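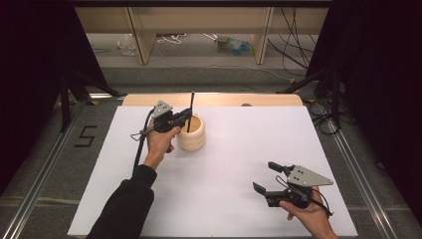 Minutes of the meeting of the Lurkurness racing league, 2 November 2018. Present: Ubaldo Vitale (chair), Pierina Leone, Tullio Cattaneo, Lakmal Samarakoon. Annunziata Zanetti sent her apologies and her votes by message. The first matter was the starting order for the winter season. Tullio proposed to decide it by drawing thin sticks from a round wooden cup, one stick for each driver, with the grid number written on the low end. Pierina preferred the results of the October time trial. The draw was accepted for round one only, and the time trial will be used from round two.

Home | Calendar | Standings | Rules | Minutes | Contact

Filed under: League News, Sim Racing

1. Cars and tracks
The season will have 7 rounds. Lakmal reported that after the last update of the game the Orlandini coupé is too quick on the straights, and he asked for more ballast. Ubaldo did not agree at first, as he drives this car himself, but he accepted a test evening at the Mistine circuit. The Omusum night track stays in the calendar. Two drivers complained of stutter there, so the rain will be switched off for that round.

2. Penalties
The discussion was long. Pierina reminded us that in the last season the same contact in the first corner received two different penalties. It was agreed that:
- every report must come with a replay clip, sent before the next round;
- a driver who gives back the place within one lap is not penalised;
- the chair does not vote on incidents in which he took part.
Lakmal voted against the second point. He wishes it to be noted that one lap is too generous on the long tracks.

3. Server
The present server is paid until spring. Tullio will ask for the price of a second one for practice. Annunziata wrote that she can host practice from her own computer meanwhile – but not during race evenings.

4. Any other business
The limit of 2000 points for the novice class remains. The new liveries must be uploaded before round one, and the number panel must be readable from behind.

Next meeting: after round two, in the usual voice channel. Minutes taken by Pierina Leone.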